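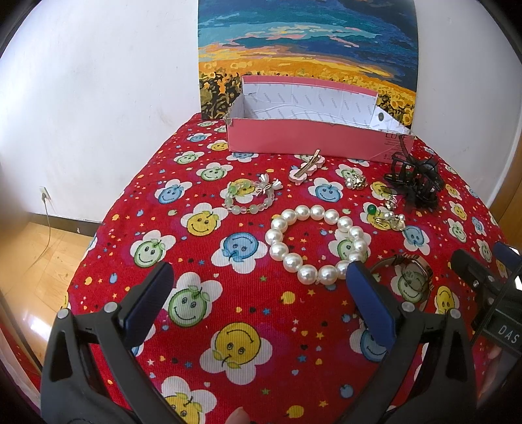
Page last changed: Thu 27 February

Spare Pads

Poul Holst had until noon to say how many grippers the company would buy, and at nine he was standing in Dudik's daughter's bedroom watching Dudik put jewelry in a box.

The bedspread was red and had flowers on it with smiling faces. Dudik had put the pieces down on it, the pearl bracelet nearest to him and the pink box at the far side, against the wall. He held the gripper low and opened the jaws.

"Does she mind?" Poul asked.

"She picked them out. She wants the claw clip to go in last."

Poul wrote nothing down. He had the budget sheet on his knee, printed, with the line for hand-held units still blank. The quote from Fodira was for 1357 each, pads included, shipping not. Below that was the line for the arm from Skorkenora, which somebody had filled in back in August and which was larger than everything else on the page put together.

Dudik closed the jaws on the pearls. The bracelet came up in a long droop and swung. He waited for it to stop, moved it over to the box, and let go. Half of it went in and half hung over the pink wall.

"That counts as a miss," Dudik said. He pushed it in with the tip of one jaw and marked his sheet. Then he took the bracelet out by hand, put it back on the bedspread in a ring, and started over.

"How many of these do you do in a day?"

"Depends on the earrings."

Poul looked at the earrings. They had green beads and small pearls, and he could see they would be trouble.

"The pads wear," Dudik said. "You should put that on there. Look." He turned the gripper over so Poul could see the blue rubber. "It gets slick right at the end. I clean them with dish soap and that helps for a week. After that you can't pick up the watch. It slides out the side."

"The quote includes pads."

"It includes one pair."

Poul found the page. It said "pads (pair)." He had read it four times on the train and had taken it to mean something better.

"What does a pair cost by itself?"

"I don't know. I've been moving them over from the broken one."

There was a broken one. Poul had not heard about it. Dudik said it was in the hall closet with the vacuum cleaner, and that the pivot screw had worked loose and taken some of the plastic with it. He had reported it. Poul asked who he had reported it to, and Dudik said Hjaltadóttir, so Poul went out and stood in the hall and called her.

"I told you in the meeting," Hjaltadóttir said.

"Which meeting?"

"The one about the van."

Poul remembered the van. He asked how many units were working, out of all of them. She put the phone down on something hard and was gone for a while. When she came back she said there were 16 on the list and that five of those were in the same state as Dudik's, or worse. One had been driven over.

"I can't ask for the arm and for sixteen new ones," Poul said.

"So don't ask for the arm."

"The arm is the whole point."

"The arm will sit in a crate until we have something to teach it with. We had that with the last one. I ate my lunch on it." She had a cold, and stopped to blow her nose. "Ask for eight and 50 pairs of pads. Ask for screws. Tell them the arm can wait for the next round."

"They've already told people about the arm."

"Who did they tell?"

Poul didn't know who they had told. He said he would call her back.

In the bedroom Dudik had moved on to the watch. He had it by the metal band, with the case hanging down. It got as far as the edge of the box and slipped. He set the gripper down and wiped the pads on his shirt.

"See," he said.

Poul sat down again and did the sum in the margin. Eight units at the quoted price came to 10856. He wrote that in. He did not have a price for pads, so he called Fodira and was put on hold, and while he was on hold he watched Dudik try the watch again. This time it went in. A man at Fodira came on and said pads were sold in packs and there was a two-week wait. He gave a price. It was lower than Poul had feared, though it would have been nice to see it in the quote.

"Do you sell the screws?" Poul asked.

The man said the screws were a standard size and he could get them at any hardware store.

"They come loose."

"Then you'd want some thread glue."

Poul wrote down thread glue. He had never put thread glue in a budget and wasn't sure which line it belonged on. He put it under consumables, next to the dish soap, which he also added, because Dudik had been paying for it himself.

That left Skorkenora. He looked at the line a long time. Then he drew a bracket next to it and wrote "move to second half, see note," and on the back of the sheet he started the note. He wrote that the arm depended on recordings, and that the recordings depended on units that could hold a wristwatch. He crossed out the wristwatch and wrote "small metal objects." He thought about it and put the wristwatch back.

"Are you getting me a new one?" Dudik asked.

"I'm asking for eight."

"There's 11 of us."

"I know. Six of you have one that works."

"Mine works," Dudik said. "Mine just needs pads."

He reached over for the pink hair clip. Poul changed the eight to a seven, looked at it, and changed it back. It was twenty to twelve. He asked Dudik if there was a table he could use, and Dudik said the kitchen, but to watch out for the cat's dish.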